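Students' gripper project moves to a bigger room

The robotics club of the Juhász technical college has begun the second part of its gripper project, and the members say that the work is now slower and more interesting than before.

The project is called Emow. It started in spring as a small exercise for one evening group, with a hand-held gripper and a list of simple objects to pick up. Now 18 students take part, in two groups, and the club has received the use of a long room with a curved metal ceiling. The students carried in the shelves and the drawer units themselves, and filled them with boxes and packages of many sizes.

"In the old room we had one table and everybody waited for it," says Vy Đinh, who leads the first group. "Now one person can work at the table and the others can prepare the next objects."

The task sounds easy. A student holds the gripper by hand, closes it on an object, lifts it, and puts it in another place. The movement is recorded, and later the club will use the recordings to teach a robot arm to do the same. The plan is to collect 1,000 good recordings before the end of July. A recording is good only when the object was held from the beginning to the end and the student did not hurry.

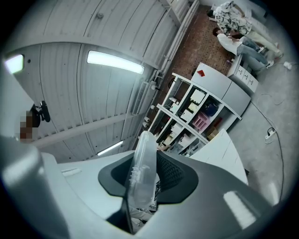

Clear plastic has been the most difficult material until now. Light passes through it, and the computer program which Trí Đàm wrote for the club often cannot decide where the object ends. He has tried three versions of the program and is preparing a fourth. The lamps on the ceiling also make reflections, and the second group wants to repeat a part of its recordings with only one lamp switched on.

Cardboard boxes are much easier, but the students have found another problem with them. When a box is light, people lift it too fast, and then the recording is not useful for teaching. Hường Quách, a second-year student, has written a short list of rules which now hangs beside the door. The first rule is to breathe out before closing the gripper – the teacher laughed at it, but the groups kept it.

The teacher, Jurgita Adomaitis, has worked with the club for 4 years. She did not want to buy a finished course. "They must meet the bad recordings and throw them away with their own hands," she says. "After this they understand what the robot has to learn from."

The robot arm will come on loan from Proltari, a local company which makes packing machines. It will stay at the college for 13 weeks. In autumn the club would like to bring it to the Irerport student competition, where teams must sort mixed household objects into the right compartments. The club took part once before, with a machine on wheels, and did not pass the first round.

New members can still join the second group. No experience in programming is necessary. Those who are interested should speak to Toàn Ông in the college workshop, after four in the afternoon.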